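ホーム | 会議記録 | 設備 | 予算 | 連絡先
最終更新:2月

設備購入計画 打ち合わせ議事録

時間:14時00分から15時20分まで
場所:2階の小会議室
出席:Reinaldo Trindade(進行)、Rosimeire Vasconcelos(予算)、Dirceu Leite(作業現場)、Amr Younis(技術)
欠席:Anselmo Aguiar(意見は書面で受け取りました)
記録:Younis

1.前回の記録の確認
前回の記録は、訂正が一か所ありました。「Grodierの見積もりは送料を含む」と書きましたが、正しくは「含まない」です。訂正して承認しました。

2.ハンドグリッパーの追加購入
清掃作業の手本を記録するため、手持ち式のグリッパーをもう一台買う件です。見積もりは二社から来ています。
 Grodier:2630ユーロ(送料は別)
 Salehi:見積もりの有効期限が切れています。再発行をお願い中です。
Vasconcelosさんから、今期の設備費の残りではGrodierの金額を一度に払うことが難しい、という説明がありました。Trindadeさんは、二回に分けて払えるかどうかを先方に聞くことを提案し、全員が賛成しました。
Aguiarさんの書面には、「本体より先に、指のパッドの予備を確保してほしい」とあります。Leiteさんも同じ意見でした。
決定:パッドの予備に400ユーロを使います。本体の注文は、支払い条件の返事を待ってから決めます。

3.収集管理ソフト(Flustent)
年間の利用料は1000ユーロです。Younisは更新に賛成ですが、Vasconcelosさんは、利用者の人数を減らした契約も調べたいと言いました。次回までに両方の条件を表にします。

4.清掃作業の記録の進め方
細かいごみを集める作業について、Leiteさんが報告しました。白い面の上に茶色と濃い灰色の細かい粒があるときは、粒の範囲が画像でわかりやすいそうです。色の薄い粒は別の作業として分けたい、という希望が出ました。
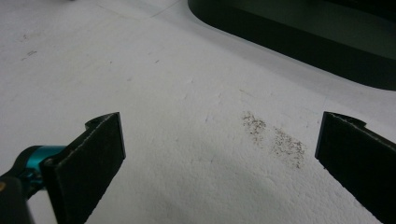 また、作業台の照明を一つ増やす案があり、費用は455ユーロです。Trindadeさんは、照明は設備費でなく消耗品費に入れられるかと質問しました。Vasconcelosさんが経理の規則を確認します。この件は保留です。

5.Puvsteadへの移設
移設のとき、充電器と保管箱も一緒に運ぶ必要があります。箱の寸法がまだ決まっていないので、運送の見積もりは取れません。

宿題
・Trindade:Grodierに分割払いと送料を問い合わせる
・Vasconcelos:照明の費目を確認する、Flustentの少人数契約を調べる
・Leite:保管箱の寸法を測り、Younisに送る
・Younis:パッドの予備を注文する、Salehiに再見積もりの催促をする、Flustentの条件の表を作る

次回の日時は、Grodierの返事が来てからTrindadeさんがメールで知らせます。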